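Looking After Second-hand War Books: Which Tips Are Worth Bothering With

Filed under: Around the House

Most of my military history comes from the Fletotdale market hall or the charity shop in Itstead, and it arrives smelling of other people's lofts. Campaign histories, regimental memoirs, fat paperbacks about submarines with the spine gone white. I have 235 of them at the last proper count and I've tried nearly every bit of advice going for cleaning and storing them. A lot of it is rubbish. Some of it does damage. What follows is what I've kept and what I've stopped doing.

The smell

Every list starts with bicarbonate of soda. You put the book in a lidded box with an open dish of bicarb and leave it. I did this properly with a damp-smelling history of desert tank battles, 11 days in the box, and at the end it smelt of a damp-smelling history of desert tank battles. Cat litter (clean, obviously) did slightly better, though I suspect any dry box would have done the same with nothing in it at all.

Never sprinkle powder between the pages, whatever you read. You will be shaking it out of the gutter for years.

What did help was standing the book upright with the pages fanned out, in a dry room with a window open, out of the sun. Turn it round now and then. If it still reeks after a fortnight, decide whether you want it that badly.

Tumble dryer sheets tucked in the pages are another favourite. They swap one smell for a stronger one and can leave a greasy mark. I don't see the appeal.

Price stickers

The hairdryer method works, with conditions. Low heat, keep it moving, and lift a corner with a fingernail. It's fine on a glossy dust jacket and risky on an old matt paperback, where the top layer of the cover will happily come away with the label. I lost half a general's face that way.

Lighter fluid on a cotton bud does shift the gum left behind on glossy covers. Open a window, keep well away from flames and the cooker, and try a corner first. The branded stuff I was talked into, Olteck label remover, did the same job as far as I could tell and cost more. Peanut butter, which turns up on every list, leaves you with an oily book.

Anything stuck straight on to bare cloth, leave it. I've yet to see a tip for that which didn't make a worse mark than the sticker.

Pencil notes and owners' names

A soft white eraser, worked from the middle of the page towards the edge. Breadcrumbs are supposed to do this too. They don't, and they feed things you don't want in your bookcase.

I'd think twice before rubbing anything out of a war memoir anyway. One of mine has a former reader arguing with the author in the margins all the way through the retreat, and the margins are better than the book. Ink isn't coming out, so forget the bleach.

Shelves
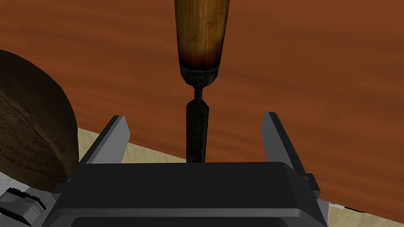 Wood-handled carving chisel, point down.

Military history is heavy. It's the glossy plate sections and all those fold-out maps. The usual advice is to flip a sagging shelf over and let it bend back, which buys you a bit of time and then you have a shelf that sags the other way. A strip of timber glued and screwed along the underside of the front edge does more. So does moving the big atlases to the bottom, which costs nothing and which I put off for ages.

If you're making shelves from scratch, measure your books first. I was sold on a standard gap from a plan called the Feng bookcase, downloaded free and worth it, and it was 3 cm too short for any hardback with maps in. The plan also had no back fixing. A tall case full of this sort of thing wants fixing to the wall, and no amount of folded cardboard under the front feet is a substitute.

Don't pack them tight. If you have to hook a finger over the top of the spine and pull, you'll tear it in the end. Push the two neighbours back and grip the book by its sides.

Cedar blocks and lavender bags

They make the shelf smell like a gift shop. I had both in place when I found silverfish in a history of mountain warfare. A dry room and a quick hoover behind the books twice a year have done more, and the gap between the books and the outside wall matters too. I leave enough for a flat hand to go down.

The freezer trick

This is one I expected to laugh at. Seal the book in a freezer bag, squeeze the air out, freeze it, then leave it sealed until it's back to room temperature so that any wet forms on the outside of the bag. It's meant for insects and I only do it with books I have doubts about. I can't swear it killed anything, but nothing walked out afterwards. It does nothing for the smell, despite what you'll read.

Don't do it with a book that's already damp, or one you'd be upset to lose.

Spines and tape

Ordinary sticky tape goes brown and brittle and takes the print with it when it goes. I've bought paperbacks where the tape was the only thing older readers would recognise. For a loose page, a thin line of PVA put on with a cocktail stick, a sheet of baking paper each side to catch the squeeze-out, then shut it under something heavy overnight.

For a cracked paperback spine I do nothing. I've seen the method with a hot iron and a tea towel, to melt the old glue back into place. I tried it on 17 duplicates I didn't care about. Four were better for it, the rest were flatter, and one stuck to the tea towel.

Dust

A clean, dry paintbrush, along the top edge, away from the spine, with the book held firmly shut. Damp cloths are for the shelf. Let the shelf dry before the books go back on.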